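Marisol Van Dusen on running the swap table at Merstead

Marisol Van Dusen has run the swap table in the hall at Merstead for three years. People bring something they don't want and take something they do, and no money changes hands. I went to see her in April 2023 as she was getting ready for the next one.

She started it after a house move. "I had 11 boxes of things I didn't need and they weren't rubbish," she says. "The charity shop wouldn't take half of it. Odd bits, single items, things out of a multipack."

The odd bits are still what she likes best. Clothes and books go on rails and shelves by the door, and whatever is left over goes on what the regulars call the blue table, with the woven divider behind it.

"It's carpet on the top," she says. "Victor Nzioka did that for us. Things don't slide about on it and small packets show up well against the blue. On the old table you'd lose a little white sachet completely."

She puts things out with plenty of space between them. Her view is that a crowded table looks like a jumble sale and people start digging – spread things out and they look at each one. 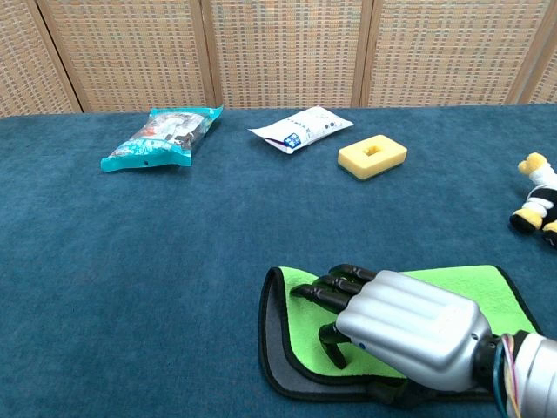
What goes and what stays

Soft toys go first, she says, and bright ones go fastest. A stripy yellow and black one will be picked up by the first child through the door. Sponges do better than you would think, even one with a square hole in the middle. "Someone always has a use for a sponge. Ngân Lý takes them for her pottery class."

Food is allowed if it is sealed and in date. Marisol checks every packet herself and turns away anything that has been opened. Ngân wanted to stop taking food altogether last June, and they talked it over and kept it.

What doesn't go? "Mugs," she says. "We don't take mugs any more."

Anything still there after two sessions goes back to whoever brought it, if they left a name. The next swap will be laid out the same way, with the blue table at the far end and the kettle on from the start.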